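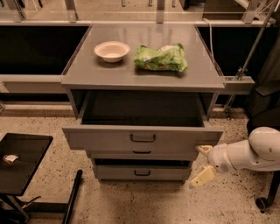
The cabinet had to be empty by four, and by two it was, except for the things that had been put on top of it. Nizar Semaan had taken out the contents one drawer at a time, starting at the top, and packed them in a cardboard box that had once held printer paper. There was string, a stapler, a bag of mixed screws, a great many instruction leaflets for equipment Chamoun had sold or broken years ago. He kept the leaflets. He didn't know why he kept them, but it was quicker than reading them.

He had worked at Chamoun for eleven years and the cabinet had been there when he came. It was grey, with a top wider than its body, and if you walked past it carelessly you caught your hip. Everyone on the floor had done it. In his first week he had done it twice in one morning and his wife had asked him about the bruise.

The firm was moving to Altgate in the spring. The email had said March, then it had said the end of March, and now it said nothing and there was only the list. The list had 217 lines. Each line was a piece of furniture or a machine, and beside each one was a letter: A for Altgate, S for sale, D for disposal. The cabinet was line 134, and the letter was D.

He had looked at that letter for a while in the morning, over his tea. Then he had gone to find a cloth.

He wasn't sentimental about it. It was a cabinet. But the drawers ran well, and the one at the top came all the way out to its stop without any fuss, and he thought it was a waste to crush a thing that worked. He wiped the handles. He wiped along the front lip, where the dust always gathered, and round the little white bowl without picking it up. The bowl was where people left their keys when they worked at the bench, and it had been Ines's before that, for her almonds. She had gone to Skuvitz two summers ago and had not asked for it back.

The green bag he left as well. It was crisps, or it had been, and he meant to throw it away when he next passed the bin.

At half past two he rang the office downstairs and asked whether a D could be changed to an A. He was told to hold. He held, with the phone against his shoulder, and pushed the bottom drawer shut with his foot.

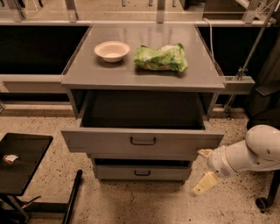

Margit said it couldn't be done, not for a cabinet. The lorry was measured, she said, and the new rooms were measured, and Zutetti were bringing fitted units for every wall, so there would be nowhere to stand it even if it went. If he wanted it himself he could sign for it. Otherwise it went down in the goods lift with the rest.

"Sign for it how?" he said.

"There's a form. You pay for it as scrap. I'll have to look up what that is."

He heard her typing. Somebody in her office was laughing at something else. Then she came back and said it was 63, and that he would have to shift it himself, and by four, the same as everyone.

Nizar said he would think about it. He put the phone down and thought about it.

He had a flat on the third floor with a lift that took two people if they knew each other well. There was a corner in the hall where his wife kept the ironing board, and the ironing board could go behind the bedroom door. He measured the cabinet with the tape from his coat pocket and wrote the numbers on the back of the list. Then he measured it again, this time across the top, which was the part that mattered. It would go through his front door on its end, if the drawers came out first. He was less certain about the turn by the meter cupboard.

He rang home. His wife listened to all of it, including the meter cupboard.

"What would we put in it?" she said.

He looked at the box of leaflets on the floor.

"Things," he said.

"We've got things in places already."

"They could be in better places."

She was quiet - he could hear the radio in the kitchen, and the tap running. Then she asked if it was ugly, and he said yes, fairly. She asked if it was heavy, and he said yes to that too.

"Can your brother help?"

"I haven't asked him."

"Well, ask him first," she said. "Then ring me."

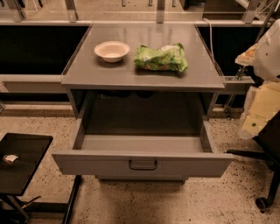 His brother didn't answer the first time. Nizar went down for the form while he waited and filled it in at Margit's desk, with her pen, in capitals. Under reason for purchase he wrote STORAGE. She stamped it, tore off the bottom copy and gave it to him with his change.

On the stairs his phone rang. It was his brother, who had the van until six, and who wanted to know whether there was anything on wheels they could use.

Nizar said he would have a look. He went back up, emptied the keys drawer of his own desk into his coat while he was at it, and started asking along the corridor for a trolley.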